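Week 9 handout: the Druniddale open day

Read these notes before the seminar. They cover what we were shown at Druniddale and what you need to bring with you. If you missed the visit, borrow someone's notes as well, as I have left out the welcome talk and the tour of the offices.

The demonstration was run by Nivaldo Trindade in the ground floor lab. It dealt with one problem only, which was how to teach a robot to handle ordinary kitchen tools. The method is to have a person do the task first, holding a gripper by hand. The gripper has the same two fingers as the one fitted to the arm, and a camera is fixed to it, so the recording shows the task from roughly where the robot's own camera would be. No arm is needed at this stage, and the person can work at any desk or worktop.

Each task is recorded 50 times by one person before it is handed to the next. A full set for one tool is 200 recordings. Trindade said that the handing over matters, as people have habits. One person always takes a spatula low on the neck, another takes it halfway up the handle, and a robot trained on only one of them does badly when the tool is lying the other way round.

Points on gripping to note down:

Flat jaw pads hold flat things well. A narrow or tapered handle gives them much less to press on.
Tape on the inner face of a pad changes the friction and can be replaced when it wears.
Where you grip decides how far the tool swings. A long handle held near its head is top heavy if the handle points up.
The pads hide part of the object from the camera, and the software has to cope with that.
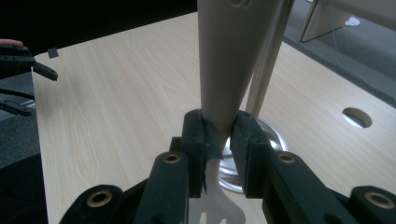 Montri Limsakul thought the neck was the wrong place to hold a slotted spatula if you meant to turn food with it, and that the recordings ought to include the grip a cook would use. Trindade agreed in part. His answer was that picking up and using are recorded as separate tasks, and that a robot may need to put the tool down and take it again in between. We will come back to this in the seminar, so have a view on it.

After the break we were given the comparison between the Bonel and Civetti control programs. Both were trained on the same recordings. Bonel plans the whole movement and then carries it out. Civetti plans a short stretch, looks again, and plans the next. On the spatula task Bonel failed 19 times in the set and Civetti failed 2 times. Bonel was faster on every run it completed. The Siu program was mentioned but not shown.

For the seminar, write one page on either the grip question or the Bonel and Civetti results. Say what you would test next and how you would record it. The lab takes summer students in August, and the form is on the course page.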